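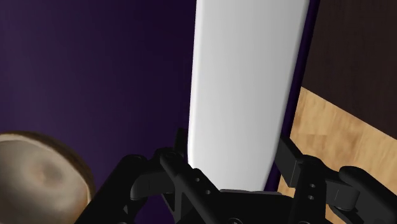

# Tuso: a word list for the living room

Tuso is a word list for people who have just moved to an English-speaking country and need to talk about their home. It covers the living room only. There are 165 entries and 200 short sentences, in English, Amharic, Bengali, Sinhala and Vietnamese.

I started it when I was helping my aunt to read furniture ads. She knew the word "chair" very well, but the ads said "recliner", "two-seater", "ottoman" and "pick up only", and the dictionary was not so helpful with the last one.

## What is in the folder

- `words.csv` has one row for each entry
- `sentences.csv` has the sentences, linked to the entries by `id`
- `notes.md` has longer remarks about words which caused discussion
- `print/` has the same list as pages for printing, large letters

All files are UTF-8. If you open the CSV files in a spreadsheet and the Sinhala becomes question marks, please use the import menu and choose the encoding by hand. Double-clicking the file does not work on my computer.

## Columns in `words.csv`

| Column | Meaning |
|---|---|
| `id` | number of the entry, never used again if the entry is deleted |
| `en` | the English word, Australian spelling |
| `en_alt` | other English words you may hear |
| `am`, `bn`, `si`, `vi` | the translations |
| `group` | seating, tables, storage, lighting, textiles, colours, repairs |
| `level` | 1 or 2 |
| `checked` | initials of the person who read it |

Level 1 means a word you need in the first month. Level 2 is everything else. We had a third level in the beginning, but people did not agree where it starts.

## Sofa, couch, lounge

This is the entry with the most emails, so I put the explanation also here and not only in `notes.md`.

In the list the main word is **sofa**. In `en_alt` you find **couch**, **lounge** and **settee**. In Australia, "lounge" can be the furniture or the room, and you must listen to the rest of the sentence. "She is asleep on the lounge" is the furniture. "She is in the lounge" is the room. "Chesterfield" was asked for by a reader whose family lives in Canada, and it is now in `notes.md` with a remark that mostly older people say it.

The part where you sit is the **seat cushion**. The part behind you is the **back cushion**. A small loose cushion for decoration is a **scatter cushion** or **throw pillow**. In Vietnamese the first version used one word for all of them, and Nhàn Vương has separated them in version 2.

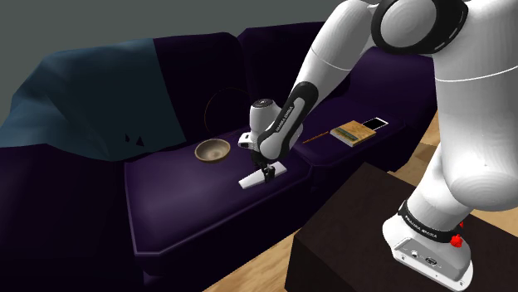 *Dark purple sofa with a flat white object on the left seat cushion.*

Colours of fabric are a separate group. We write "dark purple" and "light grey" as two words, no hyphen, when they come after the noun ("the sofa is dark purple"). Shops like to use names such as "aubergine" or "plum". Those are in `en_alt` and you don't need to learn them.

## Who checked what

- Amharic: Dagim Hadgu
- Bengali: Shiuli Khan and Ashraful Majumder
- Sinhala: Sandamali Gamage
- Vietnamese: Nhàn Vương

Shiuli and Ashraful did not always choose the same word. When both words are normal, both are in the column, separated by a semicolon — the order has no meaning.

## Known problems

- 10 entries in the group `repairs` have no Sinhala translation yet. The cells are empty on purpose, please do not fill them with machine translation.
- "Valance" and "pelmet" are mixed up in the print pages. The CSV is correct.
- There is no audio. I would like to have it, but my own accent is not the right one for this.

## Corrections

Send a correction as an issue, with the `id` and the sentence where you heard the word. I read the issues on Thursday evening. For a spelling mistake the `id` is enough.

## Licence

You may copy, print and change the list for classes and for home. If you sell a book with it, please write to me first.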